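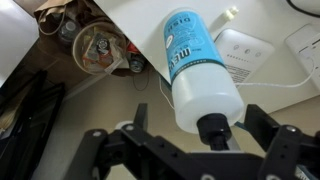 Item 4 – dish soap, white bottle, blue label, black cap. Bottle upside down. See comments.

**Kitchenette & cleaning products check – Huvmont, ground floor**
Checked by: Vicente Arancibia
Month: August
Started 4 pm, done before the cleaners came in
Copy to: Ekpo (stock), Gilley (building)

Key: OK / FIX / N/A. Comments short please, last month's ran to a novel and that was my fault.

## A. Under the sink

- [x] **1. Cupboard dry, no drips from trap** – OK. Ran both taps flat out, felt along the pipe with paper towel. Nothing.
- [x] **2. Floor of cupboard clean** – OK now. Old powder spill at the back, wiped up.
- [ ] **3. Bleach and descaler on separate shelves** – FIX. Side by side again. Moved the descaler up top but there's no label on the shelf so it'll drift back. Ekpo to print two labels, big ones.

## B. Sink top and hand products

- [x] **4. Dish soap in original bottle, label readable** – OK. Mrs. Meyer's. Says "dish" plain enough, which is all I'm after. Small print runs in a strip along the edge of the label, keep it on, don't peel it when it gets tatty.
- [x] **5. Cap on dish soap tight** – OK. Wiped the collar and the spout, there was crust on my side of it. Check for leaks by tipping over the sink and not over the bench. Store cap up.
- [ ] **6. Dish soap and hand soap not mixed up** – FIX. Third month for this one. People are washing hands with dish soap, then complaining about dry skin. Hand soap goes left of the tap, dish soap right. Sign wanted.
- [x] **7. No decanted product in drink bottles** – OK. Looked in the fridge door as well after what happened at the other site.
- [ ] **8. Sponges** – FIX. Binned the lot. One was growing something. New pack is in the hall cupboard, write the month on the wrapper when opened.
- [x] **9. Rubber gloves, pair, no holes** – OK. Medium only. Gilley asked for large, passed on.

## C. Liquids and electrics

- [ ] **10. Liquids kept away from anything plugged in** – FIX, minor. General reminder more than a fault. Soap, spray, cordial, whatever, keep it an arm's length off routers, chargers and adapters. Don't open or tip a bottle over them. If one gets splashed, off at the wall first, then wipe.
- [x] **11. Kettle cord and base** – OK. Cord not frayed. Base dry.
- [ ] **12. Powerboard off the bench** – FIX. Still sitting behind the toaster. Needs screwing to the wall above splash height. Asked in the last check, asking agian.
- [x] **13. Test tags in date** – OK on kettle, toaster, microwave. Couldn't get to the fridge plug without shifting the fridge, so N/A for that one till there's two of us.

## D. Refills and stock

- [x] **14. Refill jug marked** – OK. Marks at 1,000 and 2,000 mL, both still readable. Jug's for floor cleaner ONLY.
- [ ] **15. Safety sheets in folder** – FIX. Clerka floor cleaner sheet is missing, plastic sleeve there but empty. Ekpo to chase. Everything else in.
- [x] **16. Spare stock off the floor** – OK. Bottom shelf, nothing stacked above shoulder height.
- [x] **17. Empties** – OK. Rinse, then recycling, cap goes in the rubbish. Don't top up a hand soap bottle with dish soap becuase it's the one with room in it.

## E. First aid, nearby

- [x] **18. Eye wash in date** – OK. 4 ampoules in the box.
- [ ] **19. Poisons number on inside of cupboard door** – FIX. Gone. Blu Tack still there, no card. Will print one tonight.

## General comments

Better than last time. Bench was wiped down when I got there and the bin had a liner in it for once.

Main things are 3, 12 and 15. The powerboard is the one I actually want done before the next check – wet hands, toaster crumbs, leads everywhere, it's just asking for it. Gilley has the drill and the long screws. If the wall's no good there then put it on the side of the cupboard, I don't mind.

Soap question from the tea room list: no, we don't need a dispenser bolted to the wall. The bottle's fine. Keep the label on it and put it back where it lives. If the cap clogs, warm water and an old toothbrush, don't stick a pin down it, that's how we wrecked the last hand soap.

Spills: dish soap on the lino is slippery as anything. Paper towel first to get the bulk up, then water. If you go straight in with the mop you'll have suds to the door. Wet floor sign is behind the door, use it even for a small patch.

Didn't get to the upstairs sink. Will do that one with the fridge plug.

## Actions

| Item | Who | Status |
|---|---|---|
| 3 shelf labels | Ekpo | open |
| 6 soap sign | Vicente | open |
| 8 sponges | Vicente | old ones binned, new pack to open |
| 12 powerboard | Gilley | open, second ask |
| 15 Clerka sheet | Ekpo | open |
| 19 poisons card | Vicente | tonight |

Signed V. Arancibia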